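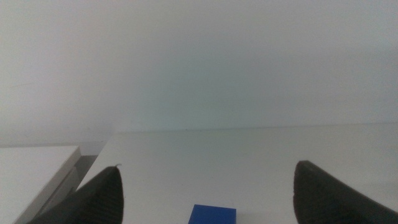

Do I need to have worked in entertainment news before to apply?
Prior celebrity reporting is a plus, but I care more about whether you can write a clean 300-word story before lunch and get the names right.

So, hi! I'm Hala Awad, and I run the TV and celebrity desk at Zornex. I'm hiring a part-time staff writer to cover former child stars, reunions, reboots, breakups and whatever gets posted and deleted at two in the morning (you don't have to be awake for it, Georges Najjar has the overnight shift and seems to like it that way).

You'd work 13 hours a week, all remote, split over mornings that we'd settle together. Most days I'd hand you a couple of short items. Every other week you'd get something longer, like a "where are they now" on a sitcom cast, and those are the ones our readers write in about. Last December we ran one on a canceled teen soap and got 403 comments, most of them arguing over who should've ended up with whom. I read them all. I loved it!

Stuff I'd want from you: you read the whole interview before you quote it, you can tell a real account from a fan account, and you're OK calling a publicist who doesn't want to talk. I don't run pregnancy guesses or anything about people's kids, so if that's your beat, we won't get along.

Pay is per hour, same rate as our other desk writers, and I'll tell you the number on our first call. Femke De Graaf edits the copy and she's quick with notes, sometimes blunt ones.

To apply, send me two clips (a personal blog is fine) and a few lines about a show you know way too well. Put "TV desk" in the subject line. No cover letter, please. Applications close Tue 28 May, and I'll write back to everyone, even if it takes me a bit.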